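Part-time repair and assembly person wanted at Skostier

Posted November 27, 2021

Hi! I run Skostier, a small shop that fixes up old chairs, stools and side tables and sends them back out into the world, and I need help. Part-time to start, 20 hours a week, with a good chance of more hours by May if we get along and the work keeps coming the way it has been.

A little about the place first, so you know what you'd be walking into. I started the shop in my garage with a borrowed drill press and a stack of dining chairs I got for hauling them away. Now we're in the back half of the old Rotent building, behind the flower wholesaler, and there are 4 of us if you include me (I include me, although I spend far too much of the day answering email). We do repairs for people who walk in with one wobbly chair, and we do bigger batches for cafes and waiting rooms. Right now the big job is Satti, which is a set of stools and small tables for a coffee place that wants everything to match without buying anything new. I love this job. It's also the reason I'm writing this ad at ten at night.

What you'd do all day

Mostly you'd take things apart, clean them, fix what's broken and put them back together. Loose joints, stripped screws, legs that have been glued badly by somebody's uncle. You'd do some sanding, a lot of sorting of hardware, and a fair amount of carrying. I'd also want you to learn the front counter, because people bring in furniture with stories attached and somebody has to listen to the story and write up the ticket at the same time. If a customer cries over a rocking chair (it happens!) you should be okay with that.

You'd also help with deliveries twice a month. I drive, you navigate and hold the other end. The van is named Tatar, it came with that name painted on the side and I never got around to changing it. The heater works fine. The radio gets one station and it's mostly polka.

Who I'm hoping to hear from

You don't need a woodworking background. Two of the people here came from kitchens and one used to do alterations, and they're all better with their hands than I am. What I need is somebody who can stay with a fiddly job and not get mad at it, and who will tell me when something has gone wrong. I've split a table top by being in a hurry. You'll probably split something too, and I'd much rather hear about it before lunch than find it under a blanket a week later.

You should be able to lift one end of a heavy table and be on your feet for most of a shift. If you need a stool or more breaks, or you've got a bad shoulder, say so and we'll figure out which jobs make sense. We have done that before and it was no big deal. A driver's license would be nice but I'm not going to insist on it.

English is what we speak at the counter, but it does not have to be fancy English. One of my best people learned half of hers from customers arguing about upholstery.

Hours and pay

Shifts run from 8 to 1, four days a week, and you can pick which four as long as you stick with them for a while. I can bend a bit for school pickup or classes. Pay is hourly, every 2 weeks, and I'll tell you the rate on the phone before you bother coming in — I hate it when people make you wait until the end of an interview for that. You get paid days off from the first month, plus the week we close in summer. Gloves, ear protection and a dust mask are on us, and so is the coffee, which is better than it has any right to be, thanks to the Satti people.

The try-out

I don't do a big formal interview. We'll have a chat, I'll show you the shop, and then we'll do a paid two-hour try-out at the bench. You'll get a stool that needs some love and a tray of hardware, and I'll be nearby working on my own stuff. Ask me anything you want while you work. Asking is good! I'm mostly looking at how you go about it, whether you stop to look before you tighten, and whether the bench is still usable when you're done.
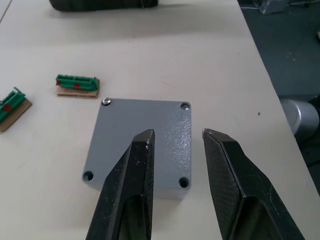
Don't worry about being fast. The last person I hired got one leg on in the whole two hours, but she had straightened out the tray, found the screw that was the wrong length and set it to one side with a note. I offered her the job before she had her coat on.

You'll be paid for the try-out whether or not we end up working together, cash or check, your choice. And I'll call you either way. I've been on the other end of that silence and it stinks.

How to get in touch

Send me an email through the contact page, with "bench job" in the subject line so I can find it. No resume needed, although I'll read it if you've got one. Just write me a few lines with:

your name and a phone number
which days you could work
something you fixed, or tried to fix, and how it went

That last one is the part I read first. It can be a zipper, a bike, a leaky faucet, whatever you like. It can be a disaster. If writing isn't your thing, stop by the shop before 11 in the morning, come in through the side door past the flower buckets and ask for the owner. I'll be the one with glue on her sleeve.

I'd like to have somebody at the bench before the new year, but I'm going to keep the ad up until I've found the right person. If it's still here when you read it, I'm still looking, so please write!

— the owner, Skostier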